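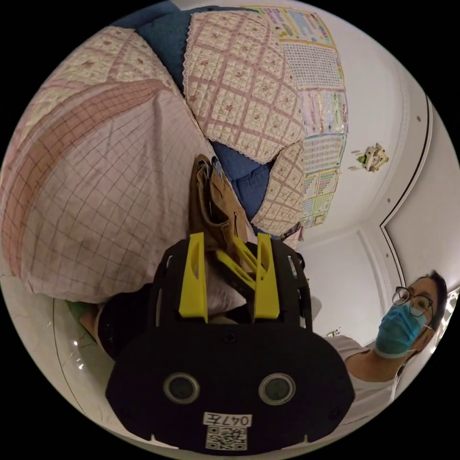
The Left One
Fiction by Fongchan Luangrath
Posted January 31, 2026

Forty-seven left had started to click.

Mai heard it on the second squeeze, a small dry tick just before the yellow fingers came together, and she was so pleased to have caught it that she squeezed again to make sure. Tick. Right there, a hair before the close!

"It's doing it," she called over her shoulder. "Come and listen."

Oren came in from the hall with the tool roll under his arm and his glasses pushed up into his hair. He had serviced grippers for Lultness for 4 years, first on the big line at Dantas and then out in people's homes, and he still got down on his knees for a noise like a man looking for a kitten.

"Do it slow," he said.

She did it slow. The linkage swung across the gap, the fingers drew in, and the tick came at the same place.

"Oh, that's lovely," said Oren. "That's the pivot. Not the spring at all. I'd have bet money on the spring."

Mai had bet on the spring too. She had read the Ultix manual twice on the train, all 259 pages of it, including the appendix on storage humidity, and the spring had a chapter to itself. The pivot got a paragraph and a drawing so small you had to tilt the page to the light.

They spread a towel over the corner of the desk and Oren let her do the work. She liked that about him. He would hold the lamp, he would hand you the driver, and he would hum, but he kept his fingers out of it unless you asked.

The pin came out with a push. She turned it under the lamp and found a bright line worn on one side, thin as a pencil mark, and her heart gave a real jump.

"Look at that! It's been rubbing the whole time."

"How many closes since the last check?"

She looked in the log. "400."

"Too early for wear like that. So what's pushing it over?"

She thought about it – properly thought, with the pin in her palm. Then she set the two fingers side by side on the towel and laid the steel rule across their feet. One of them rocked.

"There's grit under the foot," she said. "It's sitting proud. Every close, it leans on the pin."

Oren stopped humming. He bent down until his nose nearly touched the rule, and then he laughed out loud, a big delighted bark that made her laugh as well.

She cleaned the seat with a swab, then cleaned it again. New pin, a touch of Werora grease on the end of a toothpick (the manual said a pea, Oren said a pea was a crime), fingers on, linkage across, screws snug and then a quarter turn. The rule lay flat. She picked the gripper up by the housing and it felt different already, though she knew that was only her wanting it to.

"Go on," said Oren.

She squeezed. The fingers came together without a sound.

She opened them and closed them again, fast, then slow, then so slow her wrist trembled. Nothing. She held it close to her ear, grinning like a fool, and closed it once more.

"Write it up," Oren said, already reaching for the roll. "And put your name on it, you found it. Then fetch me the right one. I want to see what's under its feet."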